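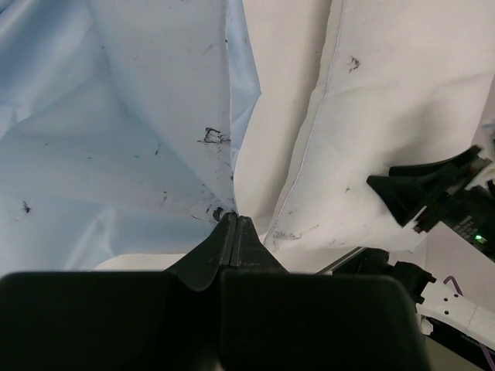 Can a rented two-arm kit handle marked and stained cloth well enough for a student lab?
For flat pieces with a clear corner, it can. For thin, slippery fabric we would still want a person close by.

Project report, August 1, 2021
Group members: Pei-shan Mak, Stojan Angelovski, Ekua Tsikata

1. What we reviewed
Zaltska offers its two-arm cloth kit to schools on a monthly plan. The price we were quoted was 900 for the first month and 300 for each month after, setup help included. Our course needed a kit that could pick up cloth by an edge or corner without us writing the low-level control.

2. Method
We worked with light blue and off-white cloth, both with dark marks on them. The blue cloth is thin and a bit glossy. The wrist camera gives a close view of the fingertips, and we used it to line up on the lower corner of the blue panel. We ran 200 trials and logged each one by hand. Ekua kept the log.

3. Results
Stitched seams were easier to find than plain hems. Dark marks near a corner sometimes confused the edge finder — it took the mark for a gap in the cloth. Turning down the contrast setting helped. The manual covers this setting in one line, and we would like more.

4. Support
Yung-ching Hsu at Zaltska answered our emails, usually the next day. The spare fingertips we ordered in December came with the wrong screws.

5. Still to do
Repeat the trials with towels. Compare with the Farkham kit if the department agrees to the 2,000 deposit.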